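Povport Transit Riders Board > Safety and Incidents > Rilon Junction derailment, preliminary report is out

switchback_27
The preliminary report on the July derailment at Rilon Junction was posted this morning. It runs 26 pages plus appendices. Short version for people who won't read it: the rear truck of the second car split the points at the west crossover at 15 mph, the car leaned into the retaining wall, and 27 passengers were treated, most of them for cuts and bruises. No deaths. The report gives no probable cause yet, which is normal at this stage.

What it does give is a timeline. The interlocking log shows the switch lined and locked normal when the train was cleared. The log shows a loss of correspondence when the second car was already over the points. So either the points moved under the train or the detector stopped seeing them where they were supposed to be. Those are very different failures and the report doesn't choose.

ohmsandvolts
Read it at lunch. Page 11 is the one that matters. The point detector was replaced in the spring with the Jomuvton unit, and the adjustment record has the gap measured on one side only. The field for the other side is blank. If the detector was out of adjustment, it could have reported locked with the points slightly open.

gradecrossing
A blank field is not a finding. I have filled in hundreds of those sheets and the older version of the form only had one box. Check the revision number in the corner of Appendix C before hanging this on the signal crew.

ohmsandvolts
Revision number is cropped off in the scanned copy. I looked.

gradecrossing
Then nobody outside the investigation can say either way.

Hijazi_Line_Commuter
I was in the first car. What I noticed was a bang and then the lights going out, and after that the operator came through and told us to stay put until the power was confirmed off. That took a long time. The report has passengers being led off the train beginning 26 minutes after the stop. It felt longer. Does anyone know why they couldn't cut the third rail from the control center?

switchback_27
They can and they did, inside of two minutes according to the log. The delay is in the written confirmation to the fire department. Their rule is that no one goes on the roadbed until a transit supervisor is physically there with a test device. The nearest supervisor was at Povport yard.

railfan_emeritus
That rule is correct and I hope it isn't loosened because of this. A dead section can be re-energized by a train bridging the gap from the next section. Waiting in a leaning car is unpleasant, but the rule exists for a reason.

Hijazi_Line_Commuter
I don't disagree with the rule. I disagree with having one supervisor cover the whole west end in the evening rush. There were people bleeding in the second car.

pointwork
Going back to the switch. Everybody is fixed on the detector, but look at the wheel measurements in Appendix B. The flange on the lead axle of the rear truck is close to the condemning limit. It passes, but not by much. A thin flange against a worn switch point is a classic derailment and it needs no signal failure at all. The loss of correspondence would then be a result of the wheel forcing the points, and the log times fit that order.

ohmsandvolts
They fit that order only if you trust the time stamps. The interlocking and the train recorder are on separate clocks and the report says the offset is still being worked out. Also, the lead truck of the same car went through clean.

pointwork
Lead truck has different wheels. They were turned at the last overhaul. Same table, two rows up.

gradecrossing
Pointwork has the better argument so far. I'd still like to see the point profile, and that isn't in the report. It only says wear was "within maintenance limits." The limit at that location was changed after the crossover was rebuilt, so I'd want to know which limit.

switchback_27
Public comment is open for 15 days. I'm going to submit three questions: the revision number of the adjustment sheet, the point profile, and the clock offset. If anybody wants something added, post it tonight before 9 p.m. The comment form has a limit of 1000 characters, so keep it tight.

railfan_emeritus
Add the inspection interval for the crossover. Monthly on paper. I have doubts about whether that was kept up while the east end was single-tracked — the same crew had both jobs.

switchback_27
Added. Draft so far is four questions and fits with a little room. I also asked for the supervisor staffing by shift, worded neutrally. 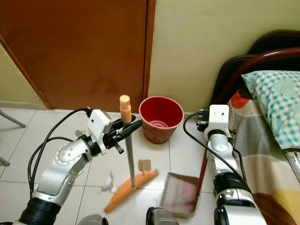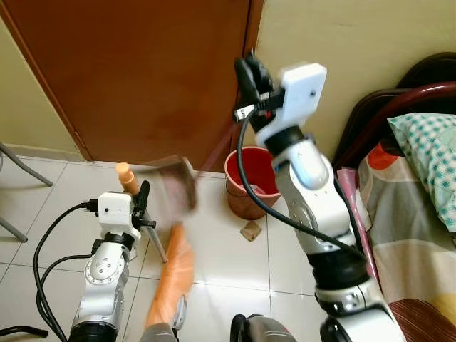 Maya Sabbagh
I'd take the staffing question out and file it separately. The investigators look at cause, and emergency response gets its own section with its own docket number. Mixed comments tend to be answered on the first topic only. I also don't agree that the wheel theory is ahead. A flange that close to the limit should leave a climbing mark on the switch point, and the site notes on page 14 describe the point as having no fresh marks. Either the notes are incomplete or the wheel never climbed.

pointwork
Splitting the points doesn't require a climb. The flange goes between the point and the stock rail. Different marks, different place.

Maya Sabbagh
Then ask them where they looked.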